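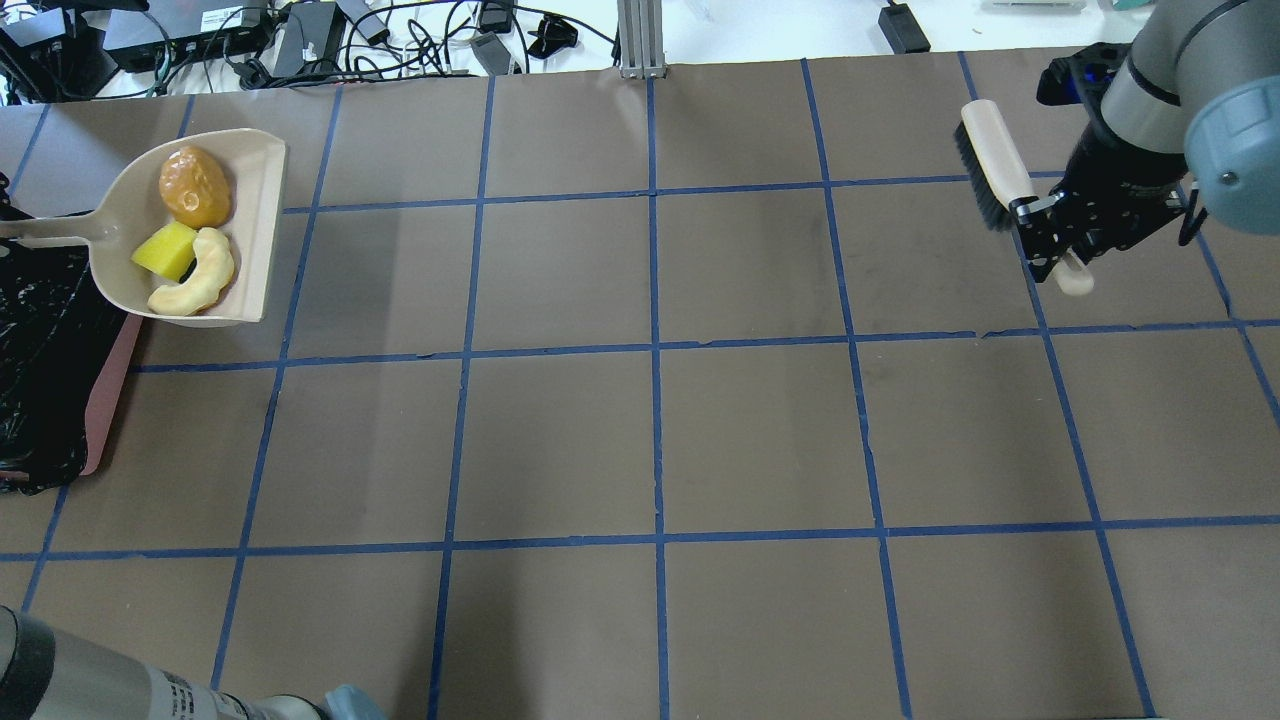 Clerical aptitude battery, notebook, October

Picking up where Ginevra left off. The pilot of the reasoning and number sections closed yesterday at 6 pm. Drosura sent the response file at 9:40 this morning and I have been in it since.

Sittings: 349 complete. Hamish had 3,000 on the invitation list, so the take-up is low, but it is enough for item difficulties and a first look at timing. It is not enough to compare the centers with each other and I won't try.

File problems first, so they are written down somewhere.

1. Item 17 in the number section has the key wrong. The key says 84, the answer is 48. Pierina found it before I did. Rescored, and the item goes from nearly the worst in the set to one of the easier ones. Any summary printed before noon today is no good, please bin it.

2. Blank and "not reached" are coded the same in the Drosura export. I separated them by treating every blank after the last answered item as not reached. This is wrong for anyone who jumped to the end and worked backward, and a few people plainly did. Asked I-hsuan whether the raw log keeps the order of clicks. She thinks so but has to ask for access.

3. The Clornard center's clock runs on a different time zone in the log. Start times only, durations are fine. Left alone.

Timing. The number section is 20 minutes and I think it is too short for the set as written. The drop in answers starts around item 26 and is steep by item 30. The last five items are no harder on paper than the ones before them, so I take it for a speed effect. Two ways to go: cut the table-reading set (items 21 to 25), or give more time. Concetta wants more time. Hamish says the slot is fixed by the hall booking and the whole paper has to fit as it stands. I lean toward cutting the table set down to three items and keeping the clock the same.

The table-reading items are slow for a dull reason. The table is on one screen and the questions are on the next, so candidates flip back and forth. In the paper version they sat side by side. If Drosura can put them on one screen we may get the time back without losing items. Sent them a note.

Reasoning section is in better shape. Seating arrangement items behave as expected. The coding-decoding items are too easy, all four of them, and they all use the same shift-by-one rule, so once a candidate sees it the rest are free. Need two new ones with a mixed rule. Pierina has drafts in the Greco folder, not yet reviewed.

Syllogism item 9: option 3 and option 5 can both be defended. Read it out to Ginevra over the phone and she picked 5, the key is 3. Pull it.

Negative marking. We ran it at a quarter mark off for each wrong answer, same as the live paper. Scored the file both ways to see how much the order changes. Top of the list hardly moves. The middle moves a fair bit, mostly people who answered everything against people who left gaps. No decision needed from us, the rule is set, but the guide for candidates should state the penalty on the first page. In the draft it is on page 6.

English section not scored yet. The cloze passage came back from the Mirker reviewers with 42 comments. A lot of them are about commas. The serious ones are on blanks 4 and 7, where two of the options fit. I'll go through them tomorrow morning and put only the real ones in the tracker.

To do
- resend corrected key to Drosura, get a confirmation in writing
- I-hsuan: click order log
- Pierina: two replacement coding items
- replace syllogism 9, same difficulty band
- Concetta and Hamish to settle the table set before the next build
- move penalty wording in the guide to page 1
- rename the score file, there are two called final

4:15 pm. Drosura answered on the split screen. They can do it on desktop but the table shrinks at the lower resolution the older halls use. Asked for a sample at that size. Leaving items 21 to 25 in for now.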